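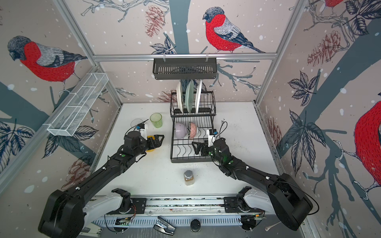 The import of the summer fin photographs from Haugland into Skistside stops before the end, and the program gives no error message. I have tried it on both office computers in Prelstead with the same result. The missing records are all harbor porpoises, and for us this is serious, as we have few good pictures of them. A bullfinch with its big red breast, like the ones on the wallpaper panels, can be named by anybody from across a room, but a porpoise is identified from small nicks and pale marks on the fin, and without the matching tool we can't say which animal was seen. I would be grateful for help before the catalog is sent to the other stations in August.

**Opened by:** Marit Vik, Prelstead
**Assigned to:** Jonatan Wallin
**Part of program:** Import, sightings with pictures
**Priority:** High

## What I do

1. Open the catalog and choose Import, then Folder.
2. Select the Haugland folder with the sightings list inside it.
3. Press Check. All rows are green.
4. Press Import.

**What I expect:** every row in the list becomes a sighting.

**What happens:** the bar goes to the end and the window says "Import finished." When I look in the catalog, there are 200 new sightings. The list has more rows than this. The rows after that are simply absent, and their pictures are not copied either.

## Log

**Jonatan Wallin, 9:15**
Thank you for the clear report. Could you please tell me which version you have, and if the list was saved from a spreadsheet or written by the field program on the boat? Please don't import the folder again for now, as it may create double sightings.

**Marit Vik, 9:40**
We have version 3 on both computers. The list was written by the field program, and afterwards Aslak Torvik at Haugland opened it in a spreadsheet to correct some positions which were on land. I already imported it two times before I read your message. I am sorry for that. The second import did not make doubles as far as I can see.

**Jonatan Wallin, 10:05**
No harm is done. The program compares the sighting keys and skips those it knows.

I made a test list here with more rows than yours, and all of them came in. So the length of the list alone is not the problem. Could Aslak send the file as it was before he corrected the positions?

**Aslak Torvik, 11:20**
The original file is attached. I changed only the two position columns. I have also filtered the list by species while I was working, to find the porpoises, but I removed the filter before saving. At least I believe so.

**Jonatan Wallin, 13:10**
I compared the two files. The original imports completely. In the corrected file, the row after the last imported one is blank. Skistside reads a blank row as the end of the list and stops there without telling anybody. The Check button ignores blank rows, and for this reason everything was green.

The porpoise rows are all below the blank one. I think they were moved there when the list was sorted.

What to do now:

- Open the corrected file and delete the blank row. Delete the whole row, as clearing the cells is not enough.
- Save it in the same format as before.
- Import once more. The first 200 will be skipped as known, and the rest will be added.

**Marit Vik, 14:00**
I have done this and the rest of the sightings are now in the catalog, with pictures. Thank you very much.

One more thing, and please say if it should be a separate ticket. Gøran Moen is now in the observer list as 2 persons. One is written correctly, and the other has a strange sign in place of the ø. The sightings are divided between them.

**Jonatan Wallin, 14:25**
It comes from the same file, so we can keep it here. The spreadsheet saved the list with a different text encoding. Go to Observers, mark both entries and choose Merge, and select the correct spelling as the one to keep. Next time, please choose UTF-8 when saving.

**Marit Vik, 14:50**
Merged. Helge Ljungberg in Koltthorpe has the same trouble with å in his place names, and I have sent him your answer.

**Jonatan Wallin, 15:30**
I changed the title of this ticket to "Import stops silently at blank row" and passed it to development. The proposal is that Check should give a yellow warning with the row number. I leave the ticket open until it is decided.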